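FOR RELEASE: Tuesday, January 17, 2023

Hadura Opens Its Parcel Teaching Program to Outside Shippers

I'll skip the usual trumpet fanfare and get right to it: Hadura is opening up Starar, our program for teaching two-handed robots to handle parcels by remote control, and we'd love some company! Until now we've kept it in-house. Starting this month, shippers can bring us their own packaging and we'll teach with it.

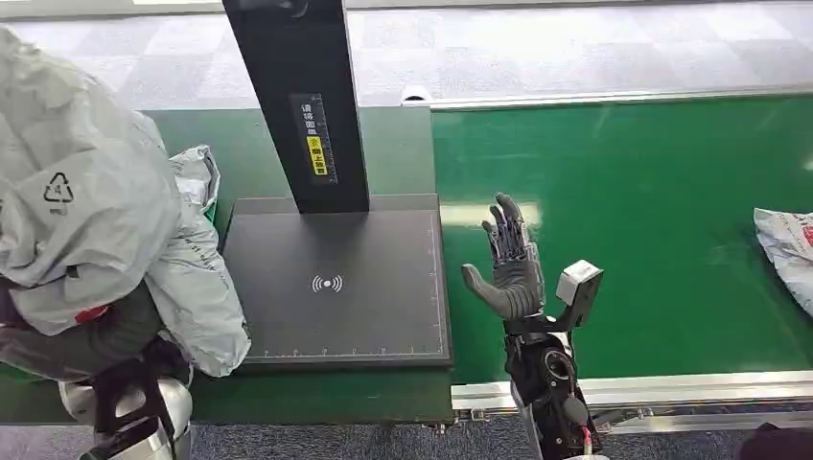
Mailer bags at the Starar scanning station.

The idea is pretty simple (the doing of it, less so). An operator steers both arms through a job, the robot's cameras and joints record the whole thing, and we call that one demonstration. We want 1000 clean ones for every new type of package before we train on it. In December our operators got through 29 sessions, and I sat in on more of them than my calendar could really afford.
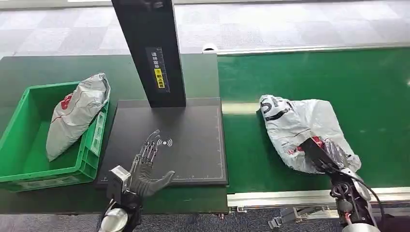

By the Hadura communications desk

Why soft mailers? Boxes are polite. You pick one up and it stays the shape it was. A plastic courier bag folds, slides and bunches up differently every time, and writing rules for that is a miserable way to spend a year. A person with a feel for it just adjusts, and that adjusting is what we're after.

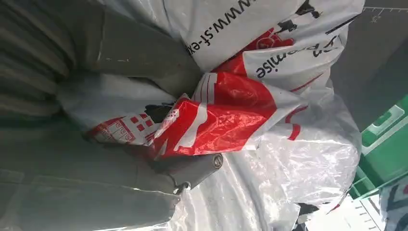
It also means we're picky about who teaches. New operators spend 2 weeks practicing before we keep any of their recordings, and they throw out plenty of their own attempts after that. I tried it myself and was terrible, especially at letting go.

Our partners at Nodau built the control software, and Krūmiņa is handling operator training for the new sites. We have 22 openings for shippers in this first round.

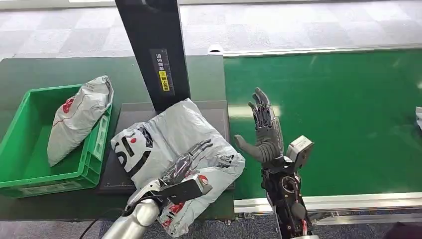

Signing up doesn't take much. Send us a batch of your real packaging, creases and all, and tell us how it moves through your building. We'll match the layout as closely as we can. The setup we're using now has a green crate on one side, a scale in the middle and a conveyor belt off to the right, but yours can be arranged differently. Applications are open on the Hadura website, and press visits can be booked there too.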